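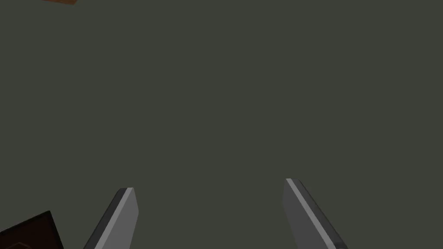 Home | Issues | Authors | Search

3.2 Solvent recovery trials

The trials were run at the Prerer parts-cleaning works in Bragança, which uses a single distillation unit for spent degreaser. Each batch was 40 litres. The operator drained the wash tanks at the end of the shift, let the liquid settle overnight and pumped it into the still the next morning. Sludge was weighed before disposal.

Over the trial period 1249 litres of clean solvent went back to the wash tanks. Two batches were left out of the totals — both had taken in rinse water through a worn valve. A full run took about 59 minutes longer when the sludge from the previous batch had not been scraped out. Figure 2 gives the volume recovered per batch.

Figure 2. Solvent recovered per batch, in litres, Prerer works.

Lucía Bravo kept the batch records and checked them against the purchase ledger in May. Purchases of new solvent fell over the same months, though part of that fall came from a smaller order book.

Related items
Sorura: filter life in small stills
Renetance and the cost of waste haulage

Contact | Copyright | Back to top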